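Nudaris Fabric Backdrop – Set-up Guide

Section 4. Hanging and dressing the cloth

This section covers the white cloth supplied with the Nudaris backdrop set. Assemble the crossbar and stands as described in Section 3 before you start. The cloth can be hung by one person, but two people make step 4 easier.

4.1 Before hanging

1. Clear the floor below the crossbar and lay down the dust sheet.
2. Wash and dry your hands. Skin oil leaves gray marks on white cloth that may not come out in the first wash.
3. Unfold the cloth on the dust sheet with the hemmed side up. Do not shake it out. Shaking pulls at loose threads along the seams.
4. Find the sleeve at the top edge. The sleeve is the wider of the two hems.

Note: The cloth is packed folded. Fold lines from the carton are normal and do not affect the warranty.

4.2 Hanging

1. Lower both stands to the bottom stop and lock them.
2. Slide the crossbar out of one stand and feed it through the sleeve.
3. Refit the crossbar and tighten the end knob by hand.
4. Raise each stand 200 mm at a time, changing sides after each lift, until the bottom hem is clear of the floor.
5. Lock both collars.

CAUTION: Do not raise one side fully before the other. The crossbar can slip out of its seat and fall.

4.3 Dressing the folds

The cloth may be hung flat or draped. For a flat background, fit the side clips and go to 4.4. For a draped background, gather the sleeve toward the center of the crossbar, let go, and allow the folds to settle. Adjust from the top only. Pulling on the lower hem moves the folds sideways and adds small wrinkles.

Leave 600 mm between the cloth and the wall behind it.

With the light placed above, folds show as diagonal bands of white and pale gray. Some shading is expected. If the upper part of the cloth is so bright that the folds disappear, reduce the light or move it farther back – do not try to correct this by pulling the cloth tighter.
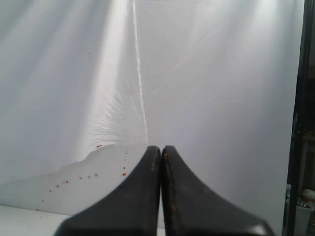

Figure 4-2. Draped cloth lit from above, with a vertical ridge and fine white fibers to its left.

4.4 Checking seams and loose fibers

Look over the cloth after hanging and again after each wash. A raised vertical line may be a seam or a hard crease. To tell them apart, run a clean finger down the line. A seam has stitches on the back. A crease has none and flattens under light pressure.

For a crease:

1. Turn off any light pointed at the cloth.
2. Steam from the back, moving from top to bottom. Keep the steamer head off the fabric.
3. Wait until the cloth is dry before judging the result.

For loose or frayed fibers:

1. Hold the cloth steady from behind with your free hand.
2. Trim each fiber close to the surface with small, sharp scissors. Do not pull.
3. Lift away the trimmings with a lint roller, using light strokes.
4. If the stitching has opened, close it with white thread before the cloth is used again.

CAUTION: Do not burn off loose threads with a lighter or a hot tool.

4.5 Spare parts

Order by part name and set size. The end knobs from the Tukum set have a different thread and do not fit.

Cloth, white, sleeved – 1 per set
Side clips – pack of 2
End knob – sold singly

Continue with Section 5, Taking down and storage.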